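Urkcombe Repair Library: progress report to the Wivent Fund, October

Membership stands at 624, up 42 since the last report. We would be careful with that number. Joining is free, and plenty of people sign up at the counter and never borrow a thing. Loans are the better test, and they were flat.

The second branch, at Hutel, opened in the spring with 2 evenings a week. The plan promised 200 loans there by now. We are well short, and we doubt that longer hours will fix it. The bus stops running before we close — a problem raised before the lease was signed.

Masson, the booking software, has been slow to show its worth. It logs returns well enough. It also sends late notices to people who are not late, and staff still keep the paper ledger. We have asked for the reminder feature to be switched off.

Spending is within budget, mostly from an unfilled post. We would not call that a saving.
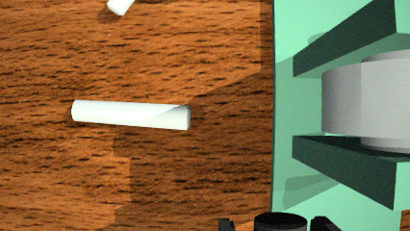

White peg on a wooden tabletop (computer rendering).

Next period: settle the Hutel hours, fill the post, and count active borrowers separately from members.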